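Koleck heavy cotton cloth in black, bought from Jistex

I have been meaning to write this one up since November, when I finally gave in and replaced the old bedsheet I used to throw over my cutting table. I sew most evenings, curtains and cushion covers mainly and the odd coat when I'm feeling brave, and a good plain cloth underneath saves the table and stops slippery linings from sliding off onto the floor (and my linings do like the floor!). Jistex had the Koleck on offer, so I ordered 3 metres in black and a smaller piece in oatmeal for the ironing corner.

It arrived folded very tightly inside a paper sleeve, and it does smell a bit of the warehouse for the first day or two. I hung mine over the banister with the landing window open and by the weekend it was fine. The selvedges are straight, the weave is nice and close, and the weight is lovely, much heavier than the Ferka cloth I had before, which ruckled up every time I leaned on it. 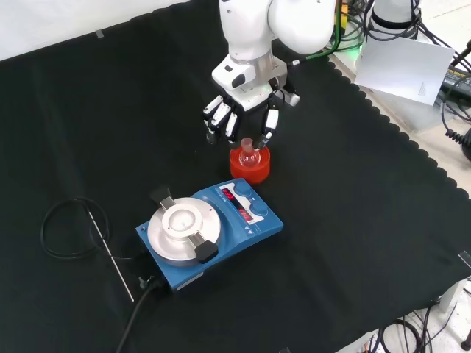
Pressing is the part I'd warn you about, because I did mine too cool the first time and might as well not have bothered. Turn the iron right up, use plenty of steam and work from the middle outwards, and then leave it flat overnight if you can bear to. Black is also the less forgiving of the two colours. Even spread out flat over a big surface it keeps a few faint creases and paler streaks, most noticeably down at one corner and along a side, and if you are fussy about that sort of thing you will want the oatmeal. I've stopped minding. Chalk shows up on it beautifully, and so do pins, which my bare feet are grateful for.

Washing has been no trouble. I do it at 20 degrees with the dark things and dry it on the line, and the edges have frayed only where I was lazy and didn't hem them. Do hem it, even if it's just a quick zigzag.

If you want something cheaper, the Yurt range is perfectly decent for a small table, though I found it thin. For a large one I'd pay the extra for the Koleck again, and I'm already eyeing up the dark green.

Reviewed 20 July 2023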